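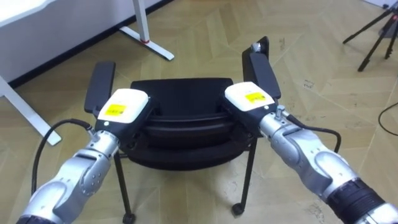

Order in the Study Room: Chairs, Floor and Walking Space
Project report, Tirdale College, second-year course in Interior Planning

1. Background

The study room on the upper floor of the Wu building is used by students from many courses. It has light wooden parquet and black office chairs with armrests. In the evening the chairs are usually left in the places where people stood up from them, and the next morning it is difficult to walk from the door to the windows. Our group chose this problem because we use the room ourselves and we know it well.

The aim of the project was to find a simple rule for placing the chairs at the end of the day, and to see if students would follow it.

2. The furniture

The desks in the room are from the Plarnar series and cannot be moved, because the electric sockets are fixed to them. For this reason we worked only with the chairs.

The armrests were more important than we expected. A chair without armrests can go completely under a desk. With armrests, the chair stops when the pads meet the edge of the desk top, and the seat stays partly outside. We measured the space between the floor and the lower side of the desk, and it was 2 cm less than the height of the armrests at their lowest position. At first we had planned to push every chair fully under its desk, so this plan had to be changed.

The armrests are also the best place to hold the chair when it must be turned. If a person pulls only the backrest, the chair turns to one side and can hit the next desk. With one hand on each armrest it is easier to keep the direction.

3. The floor

Parquet shows marks quickly. Near the desks in the middle row we found thin scratches, most of them going in the direction from the desk to the walking path. We do not know how old they are and we cannot say for certain that the chairs made them. In the plan we asked students to remove small stones and sand from the wheels before moving a chair over a long distance.

4. The plan

We compared two arrangements. In the first, the chair faces the desk and the armrests touch the edge. In the second, which we took from a guide of the furniture supplier Kender, the chair is turned sideways and stands parallel to the desk. The first arrangement left a walking path of 80 cm between the rows. The second left 83 cm, but it took longer and many students forgot in which direction to turn the chair.

We decided for the first arrangement. A small sign with a drawing was put on the wall beside the light switch in March.

5. Results and discussion

In the first evenings the rule was followed well in the rows near the door and less well near the windows. We think the sign was too far from these desks. After a second sign was added, the difference became smaller. Some students told us that they did not see the sign at all, but they copied what the other people did.

A weak point of our work is that we checked the room only in the evening. We also did not ask the cleaning staff for their opinion before we made the plan, and this should be done first if the project is repeated.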